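Je reçois à peu près toujours les mêmes messages, alors j'ai fini par tout regrouper sur une page. Si votre question n'y est pas, écrivez-moi par le formulaire, je réponds en général le soir, vers 20 h, quand l'atelier est rangé.

## Les questions qu'on me pose sur les soins Cellska

**C'est quoi, la différence entre la crème de jour et le baume Horkalberg ?**

La crème de jour est légère, elle pénètre vite et on peut se maquiller par-dessus sans attendre des heures. Le baume Horkalberg, lui, c'est du gras, du vrai ! Beurre de karité, cire d'abeille, huile de calendula, et zéro goutte d'eau. Moi je le mets le soir sur les mains et les coudes, et l'hiver sur les joues avant d'aller marcher. Si vous avez la peau grasse, laissez-le tomber pour le visage, vous n'allez pas l'aimer.

**Combien de temps dure un pot ?**

Le pot de crème me fait presque 2 mois, visage et cou, matin seulement. Une noisette suffit (une petite noisette, hein). Le baume dure beaucoup plus longtemps, j'en ai un entamé en août qui n'est toujours pas fini.

**Est-ce que je peux l'utiliser sur de l'eczéma ?**

Alors là, je suis obligée d'être un peu rabat-joie : ce sont des cosmétiques, pas des médicaments. Je ne vous promettrai jamais que ça soigne quoi que ce soit. Certaines clientes l'utilisent entre deux poussées et s'en trouvent bien, d'autres n'ont vu aucune différence. Demandez à votre médecin ou à votre pharmacien, et faites toujours un essai au creux du coude la veille.

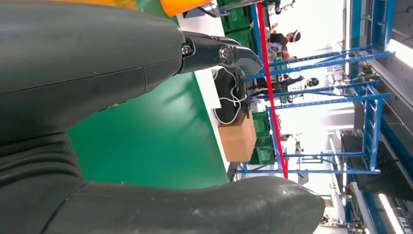

**Vos produits sont-ils parfumés ?**

La crème de jour sent un tout petit peu la fleur d'oranger. Le baume n'a aucun parfum ajouté, mais le karité brut a son odeur à lui, un peu noisette, un peu fumée, et ça ne plaît pas à tout le monde. Le gel nettoyant Trendent existe dans les deux versions, avec ou sans. Regardez bien la mention sur la fiche avant de commander, on me renvoie souvent le mauvais !

**Ma crème est devenue granuleuse, elle est périmée ?**

Si c'est le baume, très probablement pas. Le karité fait des petits grains quand il chauffe puis refroidit trop lentement, par exemple après un après-midi dans la boîte aux lettres. Ça fond sur la peau et ça ne change rien à l'usage. Si c'est la crème, par contre, ou si l'odeur a tourné (un côté huile rance, vous le reconnaîtrez tout de suite), on jette et vous m'écrivez.

**Vous faites des grands formats ?**

Oui, le baume existe en 100 ml, surtout pour les masseuses et les instituts. Pour la crème je m'y refuse - une fois ouverte elle se garde trop peu de temps.

**Et la gamme Cullinane, elle revient quand ?**

Je n'ai pas encore de date. Le shampoing solide est en train d'être reformulé, l'ancien moussait mal en eau calcaire et j'en avais assez de lire « ça colle » dans les avis. L'après-shampoing reviendra en même temps. Inscrivez-vous à l'alerte sur la fiche produit, c'est le plus simple.

**Je peux renvoyer un produit ouvert ?**

Non, question d'hygiène. Mais si vous hésitez, demandez un échantillon dans le champ « commentaire » de votre commande, j'en glisse volontiers un dans le colis.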